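Search the boards
Search this thread
Advanced

Home lighting > Lamps and shades

Is a bigger shade ever the answer?

Posted by mothballed_ed, 2025-04-08

I bought a lamp in February to read by. It has a shiny round metal base and a shade the size of a bucket, because the old one was a mean little coolie shade that lit up my knees and nothing else. My wife says the new one looks like a hotel. I say it looks like a good hotel. We've agreed to let strangers settle it.

The real question is the bulb. The box it came in was a Clodix, warm white, 833 lumens, and with a white fabric shade it makes the wall glow beautifully while my book stays in the dark. Do I go brighter, or move the chair?
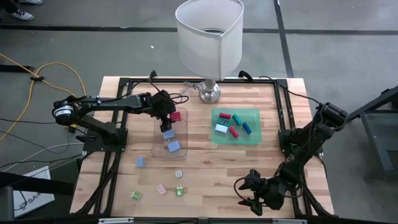

I've tried turning the shade upside down, which did nothing except make the cat leave. I've also tried a Penda bulb at 868 lumens, on the grounds that 35 more of anything must help. It didn't. I now own 3 bulbs and have finished no books.

tallow_and_wick wrote:
Move the chair. Most reading light from a table lamp comes out of the bottom of the shade in a cone. If your page isn't in the cone you're reading by whatever bounces off the ceiling. Bottom of the shade should be level with your eyes or a bit lower when you're sat down. Any higher and you get the bulb in your face.

grumbling_appliance wrote:
Disagree with tallow, as is traditional. Eye level is fine if you're a mannequin. I slump. By chapter two I'm a good hand lower than when I started and staring straight up at the bulb. Put the lamp on a lower table and be done with it.

mothballed_ed wrote:
The table is the one thing I'm not allowed to change. It was her aunt's.

tallow_and_wick wrote:
Then raise the chair. A cushion costs less than another bulb.

pelmet wrote:
Can I stick up for the shade? Everyone goes on about the bulb, but a thick fabric shade with a lining eats light. Hold your hand behind it with the lamp on. If you can't see your fingers, no bulb is going to save you. I swapped a lined one for an unlined Ravham and it was like getting my eyes done. Do turn the seam to the wall though. Mine faced the room for 7 years and my sister mentioned it at every one of those Christmases.

grumbling_appliance wrote:
Unlined shades show every bit of dust and one dead moth in full silhouette. Ask me how I know. Actually don't.

pelmet wrote:
Dusting exists.

grumbling_appliance wrote:
So I'm told.

halfwatt wrote:
Check the maximum printed on the holder before anybody goes brighter. It's in watts, so go by the watts on the bulb's box and ignore the "same as a 60" business. Also, Hsieh do a bulb that throws most of its light downwards, sold for pendants. Looks daft, works well under a big shade. The wall goes dull, mind.

mothballed_ed wrote:
Fingers test done. I can see four of them and a suggestion of thumb. Chair has been raised by one cushion and I have read eleven pages, which is a household record. The wife would like it noted that it still looks like a hotel.

tallow_and_wick wrote:
Told you. Cushion.

pelmet wrote:
Which way is the seam?

mothballed_ed wrote:
I'm not answering that.

Related threads
Shade carriers: which size fits what
Do lampshades have to match each other?
Getting wax out of a linen shade
Flicker on a dimmer, new bulb, old switch
Floor lamp that leans (the lamp, not the floor)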